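Velimir Atanasov
March

Putting the gripper budget for next year in one place, so I stop answering the same question in messages. The job is cloth handling, mostly shirts off a flat table.

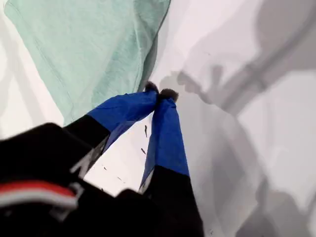
Thread: what we're buying

1/ Consumables first. Blue finger coverings and the dark fuzzy tip pads. I asked Wunard and Fairclough for quotes on 18 sets. Fairclough came back at 1,107 with shipping, so that's the one going in the plan.

2/ A spare gripper is next – the quote is 1,910. We have one now, and when it goes out for service the folding work stops. I'd rather pay for the spare than for two weeks of waiting.
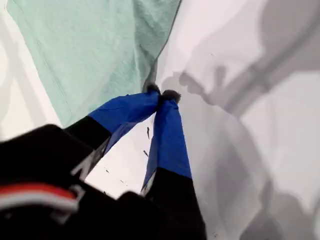
3/ I left out the vacuum tool from Flelis. Knit fabric leaks too much air for the pump we own, and a bigger pump needs its own power line. Maybe the year after.

4/ Lead time on the spare is 5 weeks. Order before the summer shutdown or plan on fall. Stevotura got caught by this last year and rented a unit at a bad rate.

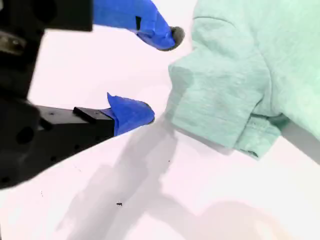 5/ Still open

Table surface. White is fine for contrast with pale green, but it shows every speck and the shadows are strong. I have a quote coming for softer overhead lights and will add the number when I get it.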